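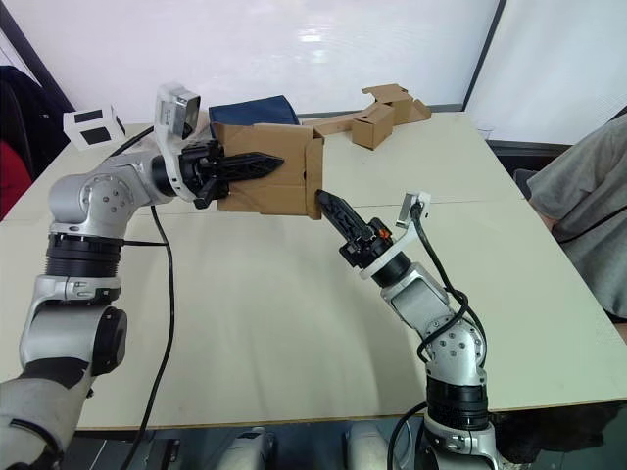
Keep the phone and change the battery, my sister told me on the line this morning, and don't you dare let them talk you into a new one. She must have said it four different ways before I'd finished my coffee, and I promised her I'd at least ask what a battery costs.

So I drove over to Livville after lunch, to the Godby store by the old post office, with my poor Nallen in my coat pocket at 12 percent even though I'd taken it off the charger at ten. I do love that phone. It's scuffed all down one side from the time it slid off the car roof, and the volume button sticks when it's cold out, but it takes a lovely picture of the garden and it fits my hand, and the new ones are all the size of a roof shingle.

The young man at the counter was very patient with me. He went into a menu I had never seen and showed me that the battery was down to 84 percent of what it used to hold, and he said that by itself shouldn't make it die by suppertime. Then he scrolled down a little and there it was, the weather app, chewing away in the background all day and all night! I only put it on for the trip in June. He shut it off, and two others with it, and said to give it a week before I spent a penny.

I did look at the new one while I was there (how could I not?). It was $359 with the trade-in, in a very pretty green, and the screen was so smooth that I stood there opening and closing the calendar like a child with a light switch. But they've done away with the headphone hole, and I have two perfectly good pairs of headphones in the kitchen drawer, and the clip-on microphone I use for reading to the grandkids. The little adapter is extra. I put the green one back on its stand and felt quite virtuous about it until I got to the car.

Tonight I've been backing up the pictures, which I should have done ages ago. There are 1,577 of them, and nearly 33 gigabytes with the videos, and the laptop keeps telling me it will be finished in an hour and then changing its mind. I've stopped looking at the bar. I got lost in the ones from the lake instead, and let my tea go cold, and found the one of the dog in the rowboat that I was sure I'd erased.

It's twenty past nine and the phone says 61 percent, and that's with a long call to my sister in it. She wanted to know if she'd been right, and I said half right. She's going to ask at Ziółkowski about the price of a battery anyway, in case the week goes badly. I need to remember to take the charger out of the car.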